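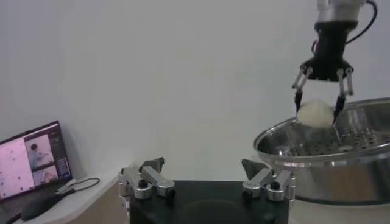 Verncombe Bun Flour, 2 lb bag

I went through so many flours before I settled on this one! It's a soft, low-protein wheat from the Filel mill, and it makes a dough that's easy to roll and doesn't fight back. I use it for buns, dumplings and (don't laugh) my pie crust.

One bag makes two batches for me. Give the dough a good long knead, let it rest, then steam for 10 minutes – and leave the lid alone!
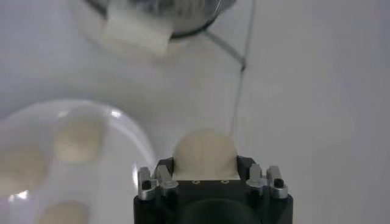
Pale and rounded, the shape I like.

Keep the bag closed somewhere cool. Ships from our Skiltlow shop. I restock in May, so grab a spare if you bake a lot.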